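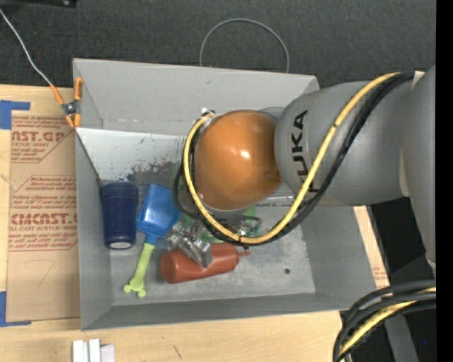
The grey bin, with the red squeeze bottle and the toy shovel inside.

The one-bin sort, for people who own too many bins

Every house I have lived in has had a tub of things that belong somewhere else. Ours in Penddale began as a spot for the odd glove and grew until it had its own shelf and, I suspect, its own opinions. If yours is the same colour as mine you will know how well grey hides a year of neglect.

What follows is the method I have settled on after several worse ones.

Get it up on a table. Sorting on the floor feels virtuous for five minutes and then your knees file a complaint. A kitchen table is fine if you put an old towel under the bin first. Mine has a scratch from the time I didn't.

Choose a bin with sloping sides. They nest when they're empty, and you can see into the corners without putting your head in. You lose a bit of floor space at the bottom. You will fill the rest regardless.

Take one thing out at a time. Tipping the lot onto the table is faster, and so is falling down the stairs. Whatever you pick up gets a home before you reach for the next item. "I'll just set this here for now" is how the bin got full in the first place.

Squeeze bottles. Find out what was in them before you do anything clever. A red one may have held ketchup, or it may have spent a summer in the garage holding something you don't want on a hot dog. If you can't say for certain, it never goes back to the kitchen. Clean ones get warm water, a drop of dish soap and a good shake, then a squeeze over the sink so the suds come out through the nozzle. A pipe cleaner will shift whatever has dried in the tip. Let them drain upside down in a mug overnight with the top off. A capped damp bottle is a science project.

Sand toys. Plastic shovels go in a mesh laundry bag on a hook by the back door, where the sand falls out on its own schedule. Rinse them outside with the garden hose. I did mine in the bathtub once and the plumber was very kind about it, at a price. Check the plastic where the scoop meets the handle, and if it has gone white and bendy it won't see another trip to the lake.

Labels. My friend Tomomi Chiba labels the inside of the bin as well as the outside, which I mocked until I put a lid on the wrong tub and lost the Christmas lights until March. Masking tape and a marker will do. Labelling machines are for people who enjoy labelling machines.

Washing the bin itself. Baking soda on a damp cloth, wipe, rinse, prop it on its side to dry. Skip the scouring pad – it dulls the finish and gives the next lot of grime something to hang on to.

When you reach the bottom there will be a button, a dead battery and a key. The battery goes to the recycling depot. The key goes in the jar with the other keys.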